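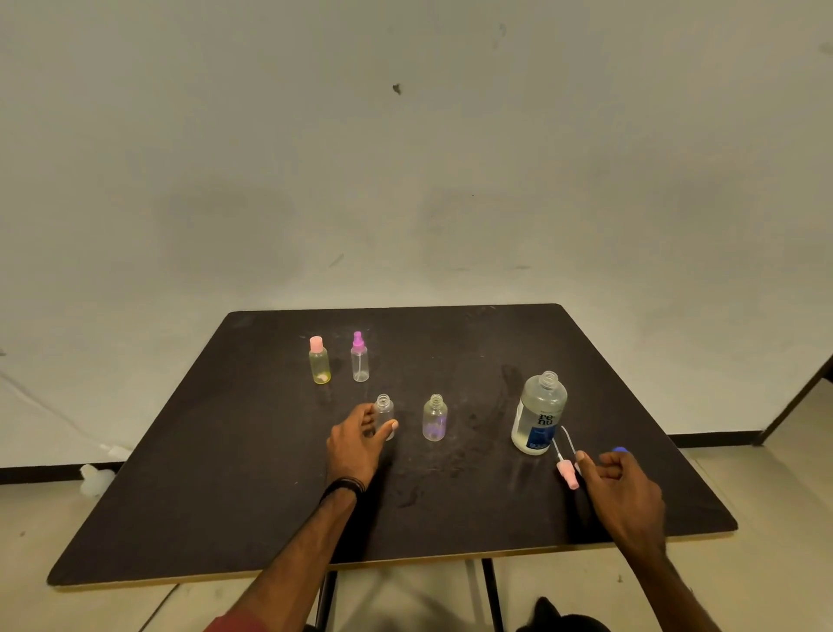 **J. Evangelista**

3/29/24

Boleck has begun replacing the return-side pipework on the Ilthorpe heat network, which supplies hot water and space heating to almost 2000 flats and a small number of shops. The work covers the section between the energy centre and the Rondcombe estate and is due to finish in August.

The existing pipes are steel with foam insulation inside a plastic casing. Surveys of the leak detection wires showed damp insulation at several joints, and heat losses on the section were higher than the design allowed for. The new pipe has thicker insulation and welded casing joints. Each joint will be pressure tested before the trench is filled.

Once the section is back in service, the operator plans to lower the supply temperature in stages. The target for mild weather is 60 degrees at the building inlet, with a higher setting kept for cold spells. Lower temperatures reduce losses from the pipes and allow the heat pump at the energy centre to carry more of the load before the gas boilers start. 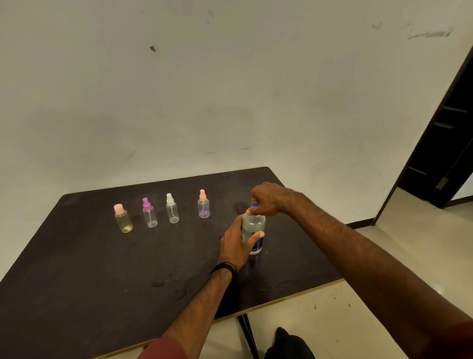
*Small clear plastic spray bottles on a dark tabletop.*

The change depends on return temperatures. Many of the heat interface units in the older blocks were set up with a fixed bypass, so hot water passes straight back to the main when no heat is being drawn. Engineers will fit thermostatic bypass valves and rebalance the risers block by block, starting at Rondcombe. Access to each flat is needed once, and a visit takes 20 minutes unless the unit's plate heat exchanger has to be changed.

Supply will be interrupted when each new length is connected. Boleck says temporary boilers will be used for any break longer than 2 hours. Notices will be posted in stairwells ahead of each interruption.

Meter readings and tariffs are not affected by the work. The standing charge is reviewed separately, and the heat loss figures for the new section will be included in the next annual report on the network.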